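Blue finger pads keep slipping on bottles, clean or replace?

Asked 02/05/2018 in Grippers and end effectors

I have a pair of hand-held grippers, black bodies, two jaws each, blue rubber pads on the tips. We use them at the kitchen-table level, nothing industrial, picking up bottles and bags and moving them over and over. Lately the left jaw on one of them lets smooth stuff slide, mostly the bigger medicine bottles. Bags are fine. My log says 1,308 closes on this set of pads, and the old set went 479 before I swapped it (probably too early, I was being fussy). I wiped them with a dry cloth and it helped for maybe an afternoon. Do I clean them properly, flip them, or just buy new ones? I got the last set from Plaser and shipping took forever, so I'd love to not do that again. Also the pivots feel a tiny bit loose, no idea if that's related.

Answer 1 (accepted)

Clean first, and check the pivots before you spend any money! I had the same slipping on mine and blamed the rubber for weeks, when half of it was one jaw sitting crooked and only touching along an edge. What I do now:

1. Take the pads off if yours come off, and wash them in warm water with one drop of dish soap. No alcohol. I used it in July and the rubber went shiny and hard on me.

2. Let them dry overnight. I know, but if there's any damp behind the pad it creeps around.

3. Snug up the two silver pivot screws in the middle, a little at a time, going back and forth between them. Stop when the side-to-side wobble is gone and the jaws still open freely. If you have to squeeze harder than before, back off a bit.

4. Close the jaws on a strip of paper and pull. Do it at the tip and again further back. It should drag the same in both spots.

5. Put a mix of things on a table and try them all, round ones especially. I like a big pill bottle, a small one, a spray bottle lying at an angle and a couple of crinkly bags. Come in with the jaws wide open and the bottle between the pads before you squeeze. 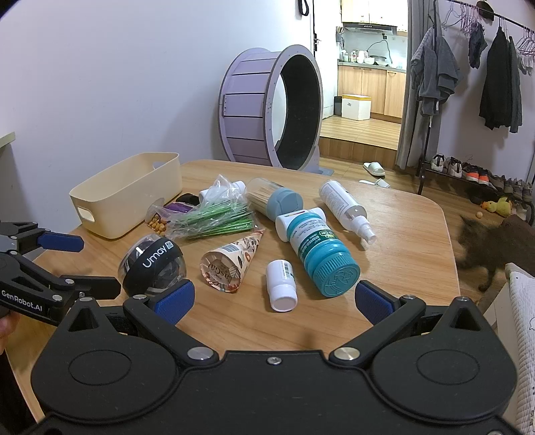 6. Write down the date and start your count over, even if you kept the old pads.

If the big bottle still slides after all that, okay, buy pads.

Answer 2

just replace them, pads are cheap. Sharifi has them in packs of 6 and mine came quick

Answer 3

I'd add a tiny dab of the removable threadlocker on those screws, the Nilla one is what I have. Mine used to back out every 100 closes or so until I did that. Don't get it anywhere near the rubber. And I wouldn't flip the pads, I tried it on my Undel and the back side is smoother, so it was worse.

Comment from the asker: washed and tightened, paper test now drags the same on both ends. Haven't done the threadlocker yet.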